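Sorting and Storing Small Things: Notes for Session 3
Hutance Evening Courses – Home Organization, Unit 2
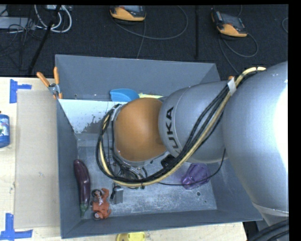
Last term a reader of these notes wrote in to ask whether open bins are cheating, given that a lid hides the mess and keeps the dust out. I love this question, and it comes up every single time we teach the unit! The reader's own view was that a bin without a lid fills up with whatever is in your hand when you walk past it. Fair point, and we'll come back to it under "Drift."

Why open bins get a whole session

Think about the last time you put a toy away. If you had to unclip a lid, move another box and slide something back onto a shelf, you probably left the toy on the table instead. An open bin asks for one movement – you let go. For small children that's wonderful, and for tired adults it's even better.

The price is that everything inside is on view and everything lands on top of everything else. So the skill we're practicing tonight is choosing what goes in, how deep the bin should be, and when to stop filling it.

Terms used in this session

Floor: the flat bottom of the bin. Measure this, because the opening at the top will fool you. On a bin with sloping walls the floor is always smaller than the rim.

Reach: how far your hand has to go in before it touches the thing you want.

Drift: the slow arrival of objects that belong somewhere else (pens, batteries, one sock).

Landing spot: a clear bit of table or shelf next to the bin where things wait while you sort.

Sloping walls or straight?

I get excited about this one, so bear with me. Straight walls give you more room for the same footprint, and they line up nicely on a shelf. Sloping walls let small things slide toward the middle, where fingers can get around them, and empty bins with sloping walls usually nest inside one another. If you have a closet full of spare bins you'll know what a difference that makes.

For toys I'd pick sloping walls nearly every time. Small figures love to stand themselves up in a square corner, and getting them out is fiddly. For books, paper and anything flat, go straight.

A plain gray bin is a good choice too. Bright plastic toys show up well against it, and you spend less time hunting. Scuffs on the floor of a bin don't matter for toys, so don't throw out an old one for that. Keep the nice new one for the linen shelf.

How full?

Try this at home before next time. Put one layer of toys on the floor of the bin and look for a particular one. Now add a second layer and look for the same toy. Then a third. Most people find the second layer is fine and the third sends them digging with both hands. Write down where it stopped being pleasant – we'll compare in class, and the answers vary a lot more than you'd expect.

Back to drift

The lid question again. A lid does slow drift down, but so does a landing spot, and a landing spot is free. Clear a patch of table beside the bin, put the strays there as you find them, and walk them home at the end of the day. The Lesau handout (second sheet in your folder) has a chart for this. Ignore the column about labels for now.

If dust really bothers you, lay a folded cloth over the bin at night.

Exercise for the week

Choose one bin, toys if you have them. Tip everything onto a table. Put back only what you'd want to find in that bin a month from now, and stop at the layer you settled on above. Leave it alone for 3 days, then pick out the drift and make a list of it. The list is the fun part, please bring it!

Course folders are at the Suveck desk, and the spare bins are in room 430 for anyone who wants to borrow one. Session 4 covers drawers and dividers, so measure one drawer at home, inside edges only.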